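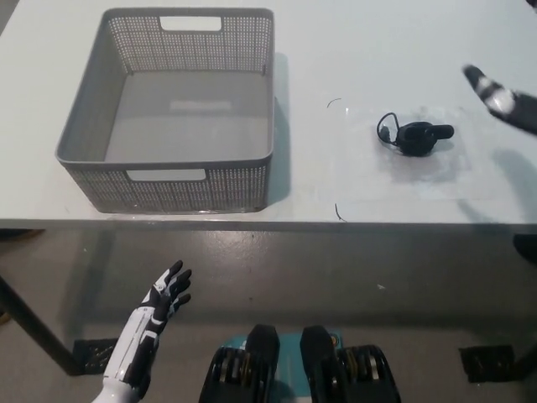

Why does it need hands at all, asks someone under my last post, when a suction cup on a rail could drop parts in a basket all day. Fair question. A suction cup would do the basket job fine. I want the same robot to hold a lid, turn a knob and pull a drawer later, so it gets hands.

The job for now is small: pick up the black part on the right, carry it over, put it in the gray basket. The project is called Varnden, after the street the workshop is on.

I bought the hands used from Gorel in November. They came with no manual and the firmware was two versions behind. The update went fine on the left one. The right one took three tries and a different USB cable.

Setup notes for the people who asked. White tabletop, gray basket on the robot's left, clear plastic sheet on the right with the part on it. The sheet is there to let the fingertips slide under small things. On the bare table they just pushed things away.

The sheet has a cost – it's glossy. The depth camera reads the shiny patches as holes in the table. The first version of my code took one of those for the part and closed the hand on nothing, over and over, very gently.

Fix for that: I stopped trusting depth near the sheet. The table height is measured once at startup, and the color image finds the part. Dark part, light table, so a plain threshold gets most of the way there.

Most of the way. The arm throws a shadow on the table when it reaches over, and the shadow moves with it. I now take the part position before the arm comes in and keep that one until the arm is out again.

Numbers from last night's run. 27 tries with the old approach path, 18 ended with the part in the basket. The misses were nearly all the same kind: the thumb touched first and turned the part before the fingers got there.

The new path comes in from the side with the hand tipped a little, and the fingers close before the thumb. I haven't run enough of those to give a number. I'll post it when I have 100.

Someone asked about the cable on the part. I left it on. The parts I want to sort at home all have cables and I'd only have to deal with it later. It makes the grip worse. If a finger catches the loop, the part comes up hanging and swings.

What I do about the swing: lift, wait, then move. The wait is half a second. I tried to be clever and cancel the swing with the wrist and made it larger.

Basket placement. I had it further back at first and the left elbow ran out of room when it tried to steady the rim. Near the front edge works better. I stuck tape on the table to mark the corners and then moved the basket again a day later, so the tape is gone.

The arm controller is the Laizer board, yes. It runs warm. I put a fan next to it and haven't had a shutdown again. I don't know yet whether it was the fan or the newer power supply, as I changed both on the same evening.

Control loop is 200 Hz. I had it higher for a while and got no smoother motion out of it, just more dropped messages.

For the left hand, the idea is that it holds the basket still by the handle cutout. For now it stays open and out of the way. Two-handed moves are next, and I'd like one hand to be boring before I start on two.

Safety, since it's a shared shop. There's an E-stop on a long cord and whoever is closest holds it. Speed is capped low. Nobody reaches over the table while the arms are powered, me included. I broke that rule once to pick up a bit of wire and got told off, correctly.

Speaking of wire – clean the table before each run. Little black offcuts look a lot like a little black part if your threshold is as dumb as mine. I added a minimum size and it ignores the short ones now.

The Melletti finger pads are still in the bag. People say they grip better on smooth plastic, but they're thicker, so I'd have to redo the closing distances. I'll finish the 100 runs with the stock fingertips first so I have something to compare against.

Code: not public yet. It has hard-coded table heights and a folder path with my login name in it. I'll clean that up and put the picking part online, and the Laizer setup files with it.

Next session I'll do the side approach with the part turned a different way each time. If the thumb problem comes back, the thumb gets its own delay.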